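柄合わせは仕様書に書くべきである

総柄のシャツを買うとき、商品ページで分かるのは混率、原産国、着丈、身幅、洗濯表示までで、柄合わせの有無はまず書かれていない。前立ての左右で柄が通っているか、胸ポケットが身頃の柄に乗っているか、脇縫いはどうか。いずれも着用時の見え方を左右し、原価にも直接効く項目である。混率を1パーセント単位で表示する業界が、この点を写真任せにしているのは均衡を欠く。以下、柄合わせの範囲を品質仕様の一項目として公開すべきだという立場で書く。

先に用語を整理しておく。柄合わせとは、縫い合わせる二枚以上のパーツの間で、柄の位置を経方向、緯方向、またはその両方で一致させることを指す。無地に近い小花や細かい水玉では問題になりにくい。効いてくるのはチェック、太いボーダー、そしてリピートの大きいプリントである。リピートとは同じ柄が再び現れるまでの距離で、これが長いほど、裁断時にパーツを置ける位置の自由度が下がる。

自由度が下がれば用尺が増える。シャツメーカーのDedbergで生産管理を担当していたSoledad Ledesmaに、同じ型紙、同じ生地で組んだ二通りの見積もりを見せてもらった。生産数は200枚、生地はErnton製の綿プリントである。合わせなしの場合、一枚あたりの生地代は2,725円。前立て、胸ポケット、後ろヨークを合わせた場合は3,568円。差額は843円、率にして三割強になる。200枚で168,600円である。これに裁断工程の増加分が乗る。合わせありの場合は自動裁断機で粗裁ちした後、前身頃とポケットを手で裁ち直すためだ。 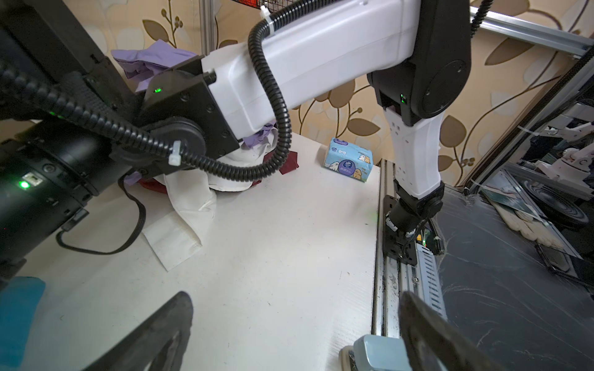 白い天板の上のアーム。関節部に緑色のランプが点灯している。

この差額は小さくない。ところが店頭では、合わせた製品と合わせていない製品が同じ語彙で売られる。「こだわりの縫製」「丁寧な仕立て」といった文言は、どちらにも付けられるからである。結果として、合わせた側のメーカーは費用だけを負担し、その分を説明する欄を持たない。合わせていない側は、前立ての柄が偶然通った個体を撮影に回せば足りる。私が手元で確認したシャツのうち、商品写真では前中心がきれいに通っていたのに、届いた品は3センチほどずれていたものがあった。不良かと問い合わせたところ、仕様の範囲内という回答だった。仕様が公開されていない以上、範囲の広さは買い手には分からない。

反論も検討しておく。最も多いのは、柄合わせは品質ではなく意匠の選択だという意見である。Pascual Painemalは型紙設計者の立場から、あえて柄をずらして前中心を目立たせる設計もあり、表示を義務づければ「合わせなし」が劣等の印として読まれると指摘する。この懸念には根拠がある。開襟シャツでは、身頃と見返しで柄の向きを変えることが設計の要点になる場合もある。ただし、これは表示の書き方で処理できる。「前立て：合わせる」「脇：合わせない」「ポケット：45度に裁つ」と事実だけを記せばよく、等級をつける必要はない。

もう一つの反論は、廃棄の問題である。用尺が増えれば裁ち落としも増える。環境負荷を理由に、合わせないほうが合理的だとする主張は成り立つ。私もこれには半ば同意する。たとえば裏ヨークや台襟の内側まで合わせることを求める愛好家がいるが、着用中に見えない箇所のために生地を捨てるのは釣り合わない。だからこそ、どの箇所を合わせ、どの箇所を諦めたのかを書くことに意味がある。合わせる箇所が明示されていれば、買い手は過剰な仕様を避けることもできる。 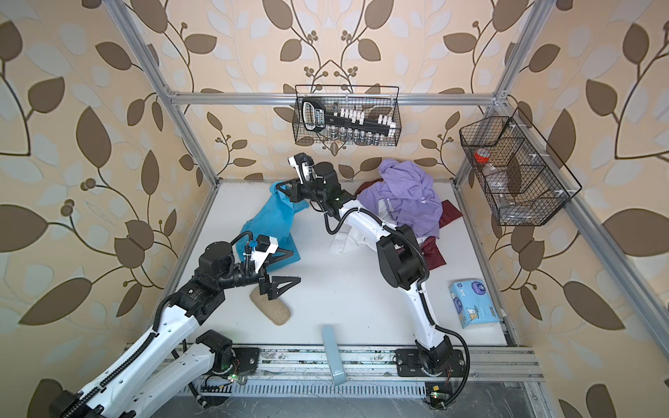

大柄のプリントでは、合わせる箇所の選び方そのものに設計者の判断が出る。チェックのような格子柄なら基準線が明確で、ずれは数値で測れる。植物柄ではそうはいかない。写真の壁紙のように、濃い茶と淡い青白の大きな葉が曲がった茎に付き、その間に小さな丸い実の房が入る柄を考えてみるとよい。これをシャツ地に置き換えると、目はまず面積の大きい葉の輪郭を追うので、前立てで葉が途中から別の葉に変われば離れていても分かる。一方、実の房は多少ずれても桃色がかったベージュの地に紛れやすい。同じ5ミリのずれでも、葉を横切る位置と房を横切る位置では見え方が異なる。したがって植物柄に一律の許容差を当てはめるのは粗く、「前中心で主柄の輪郭を合わせる」といった、対象を限定した記述のほうが検品にも使いやすい。

サイズ展開の扱いも抜けやすい。基準サイズで合わせた位置は、グレーディングで身幅が変わると脇側から崩れる。Mirandaの開襟シャツは8サイズを展開しているが、前中心を基準に置いているため、脇の柄の出方はサイズごとに違う。これは欠陥ではない。前中心を固定する以上、しわ寄せはどこかに出る。問題は、商品ページの写真が一サイズ分しかないことである。「柄合わせの基準：前中心。脇はサイズにより異なる」と一行あれば済む。

表示の形式については、独立した認証制度までは要らないと考える。第三者が検査して印を付ける仕組みは費用がかかり、少量生産の工房ほど参加しにくい。既存の仕様欄に三行足すだけでよい。合わせる箇所、基準位置、許容差である。このうち許容差は、前述の理由から格子柄と縞柄に限って数値で書き、その他は文で書く。工場に渡す縫製仕様書には同じ内容がすでに記載されていることが多く、転記の手間は小さい。記載がない工場では、まず仕様書のほうに欄を作るところから始めることになる。

なお、ニットの柄合わせは編み地の伸びが関わるため、ここでの議論をそのまま適用することはできない。カットソーのボーダーについても、脇線での許容差は布帛と分けて考える必要がある。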